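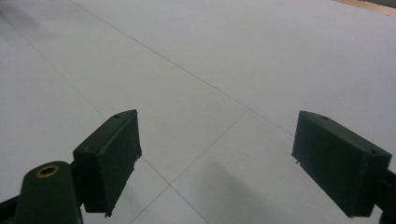 1 min read · 6 replies

Fingertip checks before a collection run - what's your rule?

darkach_bench
We're writing our house rules for hand-held grippers and I'm loving it, sad as that sounds! First draft: fingers open over plain floor at the start of every clip, then trim any leftover plastic off the printed edges. Ours have a nub or two on them, as you can tell.

Elano
Love the open start. I'd swap the order though - trim first, then record.

rundley_tom8
Disagree on trimming. Take a knife to one finger and the pair no longer match. Reprint both.

darkach_bench
Both, for one little burr?

rundley_tom8
If it's on the inner edge, yes. Outside, leave it.

Hayat
We did 2,795 clips in November and only checked the fingers every 1,000. Far too slow! Now it's every 20, and the log sheet has a box for it. Brilliant change, took no time at all.

Elano
Every 20 is a lot if you're kneeling on tiles. But I do like the box.

darkach_bench
Right, trim first and a check every 20 go in. Reprinting is still open, so keep arguing - I'd like the draft done by 23rd June.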